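Search this site Go

How to Clear Out a Junk Drawer (and Keep It Clear)

By Jalen Ridgeway
November

I love a junk drawer. Mine in our old place in Fleltimdale once held a doorknob, three dead watches and a full set of birthday candles, and I cleaned it out so happily that my sister asked me to do hers. If you have a free evening, you can do this too! Put some music on first.

1. Pull the drawer all the way out

Don't poke around in it while it's still in the cabinet. Most drawers lift free if you tilt the front up, though some have a little plastic lever on each side that you have to press. Carry it to a table with good light and wipe the rails while you can reach them.

2. Sort by where you'd look for it

Forget about sorting by type. Batteries you'd look for near the flashlight, tape near the scissors, so let them go together. Spare keys get a paper tag, even the ones you're sure about. Dried-up pens go straight in the trash – test them on an old envelope as you go.

An open bin on the tabletop makes this step much faster than working in piles. Light gray or white is best, as small dark screws show up against it.

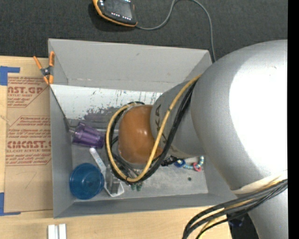
3. Measure before you buy anything

I skipped this for years and ended up with a shelf of trays that fit nothing. Measure the inside of the drawer, front to back and side to side, and then the height, and take off a little so the tray can slide out again. My kitchen drawer is 445 mm deep inside, so two short trays end to end work better than one long one. I use the Tindasow ones with the rounded corners (so easy to wipe out), but cut-down cereal boxes do the job just fine.

4. Put back the daily things first

Scissors, tape, pen, notepad – those go in front. Takeout menus and manuals can go in a folder somewhere else. Leave one small section empty for whatever turns up next week, and you'll be amazed how long the rest stays neat.

5. Give it five minutes each season

I do mine when the clocks change. Anything I can't name goes in a jar in the hall closet, and if it's still there next time, out it goes. The mystery hex key is on its third jar. I can't let it go!

Shares 800
Comments 2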